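Frequently asked questions

Hello! If you've found your way here you've probably just picked up a copy of Tisano, or somebody has left one in your waiting room. I put the magazine together from my back bedroom and I answer all the post myself, so I've gathered up the things people ask me most.

What is Tisano about?

Herbal teas, mostly. Growing them, drying them, drinking them, and now and then moaning about them. There's a bit of gardening and the odd recipe (the nettle biscuits went down very well, thank you!) but if it can't be put in a teapot I tend to lose interest.

How often does it come out?

Five times a year. I tried doing it monthly and I was on my knees by September. There's no issue over Christmas, so please don't write in January to say yours is lost.

How do I subscribe?

Fill in the form on the back page and post it to me, or use the order page on this site. New subscribers start with the next issue unless you ask for the current one. If you're moving house, let me know two weeks ahead, as the labels are printed early.

Can I buy back issues?

Yes, most of them. The first two sold out ages ago and I only have my own copies left, which I'm not parting with! Everything else is still here in boxes. Tell me the issue number from the foot of the page and I'll dig it out. 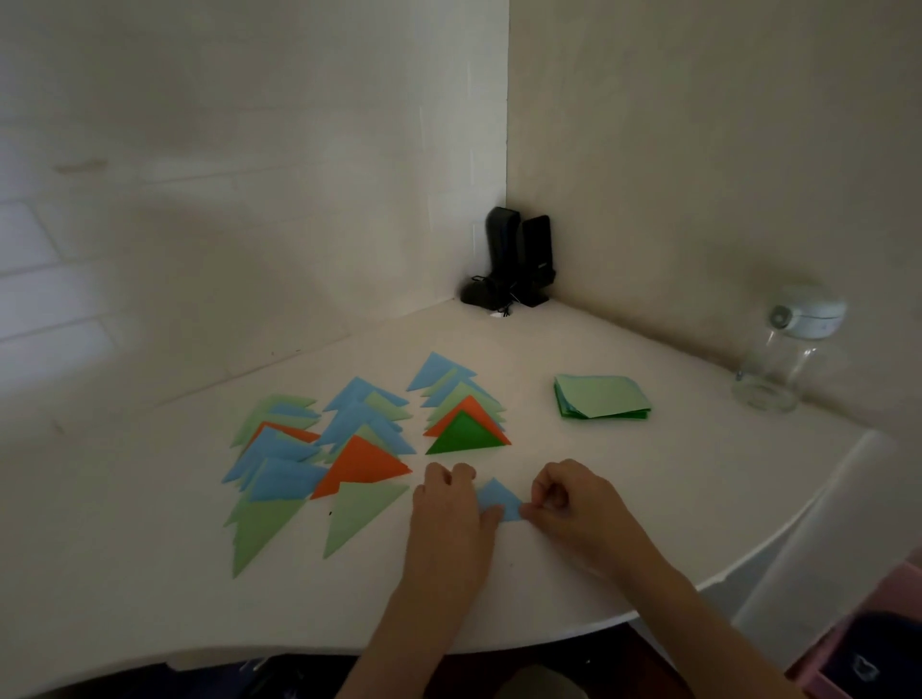
Issue 14, page 233

Why do the page numbers go so high?

I get asked this a lot. The numbering carries on from one issue to the next through the whole volume, then goes back to 1. I like it because the index at the end of the volume works properly, and readers who have theirs bound (there are a few of you) can find things.

Do you take articles from readers?

I'd love some. Keep it short, write the way you talk, and tell me what you grew and what it tasted like. I can't pay, but you'll get a free copy and a packet of Peven lemon balm seed while I've still got them.

Can you tell me if a tea will help my bad back?

Sorry, no. I'm a gardener with a kettle. Please ask your doctor or pharmacist, especially if you take any medicine.

How many people read it?

The last print run was 2,658 copies and almost all of them went, which still amazes me.

Page last updated October 17, 2019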